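Ninlow Work Gloves – Gray Knit, Coated Palm

Sold by the pair or by the bundle. In stock at Pedville, ships same day if you order before 2 p.m.

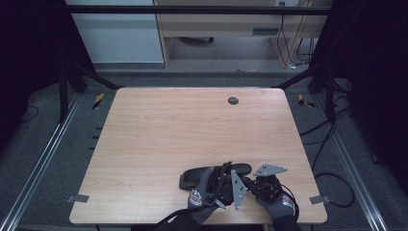
OK so sizing first because that's what everyone calls about. These run small. If you wear a medium in leather gloves get the large. If you're between sizes go up. The knit gives a little after a few days but the coating doesn't, so a tight palm stays a tight palm.

How to measure: tape around the knuckles, no thumb, hand flat. Write the number down. Do the hand you use most, it's usually bigger.

Size chart (knuckle measurement, inches)
S – up to 7 1/2
M – 7 1/2 to 8 1/4
L – 8 1/4 to 9
XL – 9 to 10
Over 10 – call us, we can sometimes get them, takes longer

What they're made of
Nylon and spandex knit on the back, nitrile foam on the palm and fingers. Knit cuff, elastic, no velcro. No latex. No lining.

What people use them for
Packing, picking, small parts, bench assembly, shelving, moving boxes, yard stuff if it's dry. Good feel in the fingertips, you can pick up a washer off a flat table without taking the glove off. Threading a nut is fine too. Tiny screws, depends on the screw.

Not for
Chemicals. Hot parts. Welding. Live electrical. Broken glass or sheet metal edges – these are NOT a cut glove, get the Stestonura sleeve-and-glove set for that (separate page). Anything spinning that could grab a glove, take the glove off. Also not waterproof, the back is plain knit and soaks right through.

Touchscreens
Sort of. Works on most phones if you press, doesn't work great on older tablets. We don't list them as touchscreen gloves becuase then people send them back.

Washing
Cold, gentle, inside out. Hang them up. No dryer, the coating gets tacky and then it peels. No bleach, no fabric softener. Expect a good few washes before the palm goes smooth. If the palm is shiny they're done, the grip is gone, don't try to save them.

Oil – wipe it off before washing. A glove that's soaked with oil isn't coming back.

Smell
New ones smell a bit out of the bag. Leave them open overnight.

Pack options
Single pair
Box, 11 pairs, one size
Mixed box, 11 pairs, you pick the sizes in the order notes

Yes 11. The boxes are made for 12 of the old thicker glove and the supplier changed the fold, we've asked. Price is worked out per pair so you're not paying for the missing one.

Stock as of this morning: 2,580 pairs across all sizes, down from 2,900 when the truck came in. Large is going fastest. Small we have plenty. Next truck is July.

Shipping
Flat rate on single pairs. Boxes ship free if you order 2 or more. Pickup at the Pedville counter is fine, bring the order number, side door not the front. Counter closes early Wednesday.

Returns
Unworn, tags on, we'll take them back, no fuss. Worn gloves no, sorry. If a seam opens up in the first week send a photo to Kenneth and he'll put a new pair in the mail, you don't need to return the bad one. Wrong size on a full box – open one pair, try it, keep the rest sealed and we can swap the rest.

Logo patches
We can sew a patch on the back of the hand near the cuff. Full boxes only. Send the art as a vector file, not a screenshot. Small text doesn't sew well, keep it simple. Thread colors are on the patch page. Adds a week, longer if the art needs fixing. Patched gloves can't be returned unless we messed up the patch.

Questions we get

Left and right different? Yes, shaped by hand, the thumb sits forward. Not reversible.

Other colors? Gray only right now. There was a black, it's discontinued, don't order off the old catalog.

Can I buy just lefts? No. Asked alot. Still no.

Do they go under another glove? Under a loose leather glove, ok. Under a tight one your fingers go numb.

Kids sizes? No.

Ordering for a crew
Email Halldóra Kirkegaard with a head count and sizes, she does the bulk quotes. If you don't know the sizes she can send a try-on set, one of each, you mail it back after. Purchase orders ok for existing accounts. New accounts pay the first order by card.

Counter and returns: Kenneth Cairns. Phone is better than email for him, mornings.

Prices on this page are for online orders only – counter prices may be diferent, ask.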